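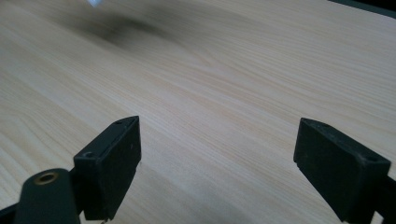
Chapter 3
Folding and Storing Small Linens

Open any kitchen drawer and you will probably find one: the dish towel. It dries plates, covers rising dough, wraps a warm loaf, mops up spills and hangs on the oven door between jobs. Few things in the house are picked up and put down so many times in a day, and few are washed as often. That makes it a wonderful place to begin our study of linen care!

In Chapter 2 you learned how fibers behave in the wash. Now we follow the cloth out of the dryer or off the line and back to the place where it will be used again. Folding sounds like the dull part of laundry. Give it a chance. A good fold is a small piece of geometry, and once your hands know it, a heap of towels turns into a tidy row faster than you would think.

What you will learn in this chapter

How to choose and set up a surface for folding
How to fold a dish towel in halves and in thirds
How to sort small linens into baskets, drawers and shelves
How cotton, linen and blended cloth hold a crease
How to plan a weekly linen routine for a home or a small kitchen

Words to know

Hem: the turned and stitched edge of a cloth.
Selvage: the woven edge that runs along the length of a fabric and keeps it from fraying.
Grain: the direction of the threads in a cloth. Folds made along the grain lie flat; folds made across it at a slant tend to spring open.
Hand: how a cloth feels when you touch it - crisp, soft, limp or stiff.
File fold: a fold that lets a cloth stand on its edge, so that a row of them can be seen from above.

3.1 The folding surface

You can fold a towel against your chest, on your knee or on the end of a bed, and most of us have done all three. A table is better. It holds the cloth flat while you smooth it, and its straight edge gives you a line to work from. Lay the long hem of the towel along the edge of the table and you can see right away whether the cloth has been pulled out of shape in the wash.

Look for a top that is smooth, dry and clean. Wood works very well as long as the finish is sound, but run your palm over it first, because one rough spot can pull a loop out of a terry towel. Rounded corners are a nice thing to have, especially if you work with loose weaves. If you are using a desk with a cable hole, fold to one side of it so the cloth has solid support under it.

Height matters too! A surface at elbow level lets you reach across the cloth with your shoulders relaxed. Try the same stack of towels at a low coffee table and then at a kitchen counter, and notice how your back feels after each one.

3.2 The basket on the table

Many people leave the laundry basket on the floor and bend down for every piece. Lift it up instead. Set it at one end of the table, with enough clear space beside it for an open towel. Right-handed folders often like the basket on the left, so that the cloth travels across the body and the finished stack grows on the right. Left-handed folders may want to turn the whole plan around. Try it both ways before you decide.

A plastic basket with smooth walls is kind to small linens. Handle slots at both ends make it easy to turn or slide toward you, and if the walls let some light through, you can spot the last washcloth hiding in a corner. 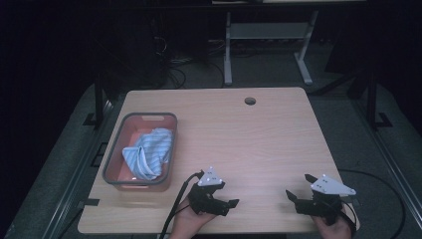
Does a dish towel have to be folded before it goes into a basket?
A loose bundle is fine for carrying it from one room to another, but fold it before you put it away, so the creases from the bundle don't set and the towel takes up less space.

3.3 Let the pattern help you

Stripes and checks are a beginner's best friends. When a striped towel is folded on the grain, the stripes on the upper layer run parallel to those underneath. If they drift apart, open the cloth and start again from the hem. With a plain towel you have only the edges to guide you, so learn on stripes first and move on to solid colors once your hands have the feel of it.

Activity 3A: The Skadesbridge fold

This fold takes its name from the community kitchen at Skadesbridge, where towels are kept upright in shallow drawers. You need one dish towel and a clear table. Work with a partner if you like - one reads, one folds.

1. Lay the towel flat with a short hem toward you. Smooth it from the center out.
2. Bring the left long edge to the right long edge. Check the corners.
3. Smooth again, pressing out any trapped air.
4. Fold the strip in thirds, starting at the hem nearest you.
5. Stand the towel on its folded edge. It should stay up without leaning.

Repeat until you can do it without reading the steps. Then try a thinner cloth and write down what changes. Does it still stand? Would another fold help?

Activity 3B: Planning a linen shelf

The Trasine guesthouse keeps 40 dish towels in use and has 2 shelves to hold them. Sketch a plan for the shelves. Decide which towels go in front, how the clean ones will be rotated, and where a newly washed stack should be added. Compare your sketch with a classmate's and talk over the differences.

Before you read on

Go to the place where towels are kept in your own home. Take out the top one and look at how it was folded, then at the one on the bottom. Make notes on both and bring them to class on Tuesday. You will need them for Section 3.4, where we look at how different fibers hold a crease.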